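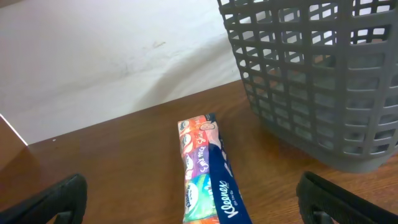

Revier Manipulation Group, Bjarnason Lab

Avel-Grocery: two-arm tabletop packing episodes

Version 2, March 2018

Avel-Grocery is a set of teleoperated episodes recorded on a two-arm station. Each episode has a head view and a view from each wrist, along with joint positions and gripper commands. We recorded it to test whether a policy trained on mixed household items does better when the wrist views are kept at full resolution.

Contents

The release has 3000 episodes. Of these, 2566 are for training and the rest are held out. There are 29 item types, mostly packaged goods such as dried pasta and pocket tissues.
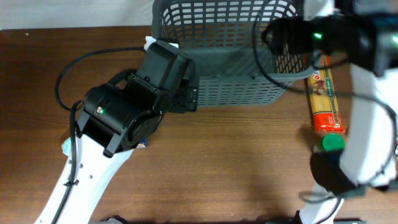 Either arm may be used for a given item, and the operator chooses. We did not balance left and right, so check the arm labels before you train a single-arm model. The basket's position was not fixed either, and its colour is not recorded in the metadata.

Soft wrappers are the hardest case for our baseline, Iten. It tends to close the gripper too early on them, and dropping the wrist views makes this worse. Long, stiff packages are handled better from the head view alone.

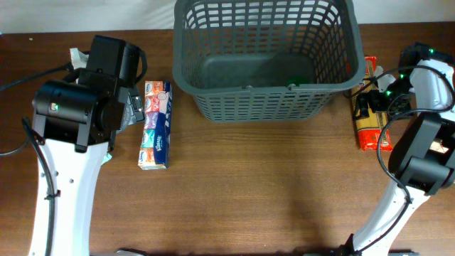

Known problems

Wrist streams in the February recordings lag the head stream by 2 frames. The loader corrects this by default.

Episodes that an operator abandoned are kept and labelled "incomplete". Filter them out if you want demonstrations only.

Licence

Free for research use. Please cite the dataset by name and version.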